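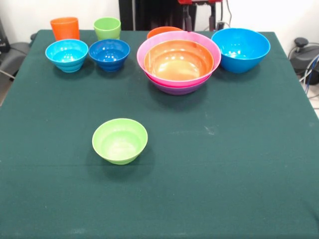 Will the robot arm take over jobs in the canteen kitchen?
The jobs stay. The arm sorts and stacks plastic tableware, and the people who used to do that at the end of each meal now spend the time on serving, food preparation and cleaning the dining room.

Finora to bring sorting arms into staff canteens

31 Dec 2020

Catering firm Finora will put robot arms to work in the clearing areas of two staff canteens next year, the company said today. The first will start at the Drevus site in May. The second will follow at Hồ, once the Drevus kitchen has worked with its arm for a full season.

The arms are set up and programmed by Fomex, which has been preparing them on a practice table with the same sort of coloured plastic cups, bowls and plates that the canteens use. Between them the two canteens put out 3000 pieces of tableware on a working day. All of it has to be cleared, sorted by type, washed, stacked and carried back to the counter before the next meal.

At present the sorting is done by hand. Kitchen assistants stand at a bench beside the dishwasher and pick bowls, cups and plates out of the return crates. It is repetitive work, mostly done standing in one spot, and staff have told Finora for years that it is the part of the shift they like least. Sore wrists and shoulders come up often in the company's yearly talks with kitchen teams.

Under the new arrangement, an assistant tips the crates out on to a table and the arm picks up the pieces one at a time. Plates go to one side and bowls to another, with cups kept apart. Anything the arm cannot pick up after two tries is left where it is for a person to deal with. The same goes for cutlery, glass and anything chipped, which will still be handled by hand.
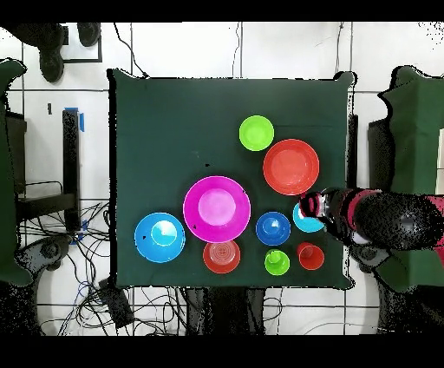 The Fomex arm at work over the practice table, with plates, bowls and cups laid out on green cloth.

Practice started with a few pieces set well apart. Fomex then moved on to fuller tables and to bowls nested inside one another, which are harder to tell apart and harder to grip. Thin rims and shiny surfaces have taken the most time. Work on these will go on until the arm is moved to Drevus, and Finora expects it to be slower than an experienced assistant in its first weeks there.

What changes for staff

No posts will be cut at either canteen as a result of the change. Contracted hours and rates of pay stay as they are. Rotas will be redrawn so that the time now given to sorting goes to the counter, the cold kitchen and the dining room. Assistants who want to learn more about food preparation will be offered training during paid hours.

Each shift will have one person in charge of the arm. That person starts it, stops it, clears the table when something is stuck and notes any faults. The duty will rotate and nobody will be asked to do it for a whole week at a time. Fomex will train nine members of the Drevus team before the start date, and they will be able to pause the arm at any point without asking a manager.

The clearing area at Drevus will be rearranged in the spring. The return hatch moves closer to the dishwasher, and a low barrier will keep the walkway separate from the space the arm can reach. Diners will bring back their trays as they do now. Meal times and prices are not affected.

Staff at both sites were told of the plans at team meetings before this announcement. Questions raised there included noise, what happens when the arm breaks down, and whether it will be used to measure how fast people work. Finora has confirmed that it will not be used for that purpose. If the arm is out of action, the old sorting bench will be kept in place and an extra assistant will be called in for the shift.

Finora will review the arrangement at Drevus with the kitchen team after the summer and may change the layout at Hồ in the light of what they say.

Notes to editors

Finora runs staff canteens and provides catering for workplaces. Fomex builds and programs handling equipment for kitchens and stores.

Requests for further details or for a visit to the Drevus canteen after the start date should be sent to the Finora press office.

Ends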